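How to Salt, Roast and Freeze Eggplant

Long, thin eggplants are easier to deal with than the big round ones. They have fewer seeds, they cook evenly, and most people don't bother peeling them. The method on this page is the one I use at the end of the season, when the plants are giving more than we can eat in a week. It also works for eggplants from the store.

What you need

Eggplants, as many as your oven will take in one go
Coarse salt
Olive oil or any neutral oil
A colander
Two baking sheets
Parchment paper
Freezer bags or lidded tubs

Step 1. Choose and check

Press the skin with your thumb. On a fresh eggplant the dent comes back out. If it stays, the flesh is getting old and will be spongy, and you should use it the same day in a stew or a dip. A few wrinkles at one end are not a problem. Brown soft spots are, so cut those away with a wide margin.

Don't keep eggplants in the coldest part of the refrigerator. They pit and turn brown inside. A cool shelf in a pantry is fine for two or three days.
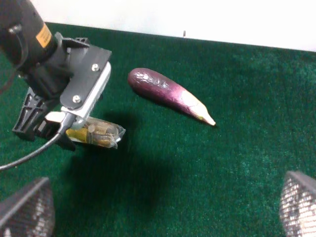

Step 2. Cut

Trim off the cap. Slice long eggplants into rounds as thick as your finger, or split them lengthwise if you plan to use them in sandwiches. Thinner slices stick to the paper and tear when you lift them. Keep the thickness the same across the whole batch.

I grow two kinds, sold by our seed shop as Ovar and Potska. Ovar is the slimmer one and can be cooked without salting. Potska has more seeds and I always salt it.

Step 3. Salt

Put the slices in the colander in layers with a light sprinkle of salt on each layer. Leave them in the sink for 30 minutes. Rinse quickly under cold water, then press the slices between two clean dish towels. Press hard – the less water you leave in, the better they brown.

Salting is often said to take out bitterness. Eggplants sold now are rarely bitter, and the main reason I still do it is texture. Salted slices also take up less oil.
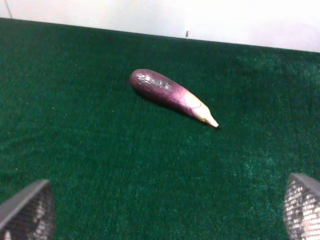 Step 4. Roast

Heat the oven to 425°F. Line the sheets with parchment and brush both sides of each slice with oil. Set them in one layer without overlapping. Roast for 15 minutes, turn them over, and give them another 10 to 15 minutes until the edges are brown and the middle is soft when you poke it with a fork.

If your oven is uneven, swap the sheets when you turn the slices. With a convection oven, lower the heat to 400°F and start checking early.

Step 5. Cool and freeze

Let the slices cool completely on the sheets. Warm slices make steam in the bag and freeze into a block. Once they are cool, put the sheets in the freezer for two hours, then move the slices into bags. I pack 300 grams to a bag, enough for a pasta sauce for four. Press the air out, write the date on the bag, and lay it flat.

They keep for six months. After that they are safe but start to taste of freezer.

Using them

Put frozen slices straight into sauces, curries and soups. For lasagna or a gratin, thaw them overnight in the refrigerator on paper towels, or the dish will be watery. Urs Hubmann wrote in to say he chops them half frozen and fries them with garlic and cumin. I have made it his way several times and would add a little lemon at the end. 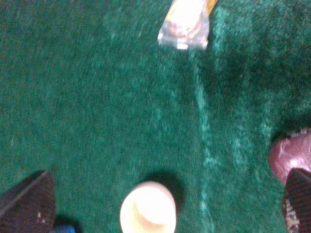
Page last changed: February 13, 2026

Common problems

Slices are leathery: the oven was too hot or there was too little oil. Brush again at the turn.

Slices are gray: they were left cut too long before roasting. The taste is the same.

Slices are too salty: rinse longer next time, and leave the salt out of whatever sauce they go into.

Slices fall apart after thawing: they were roasted too long, or the eggplant was overripe. Mash them with tahini and lemon for a dip.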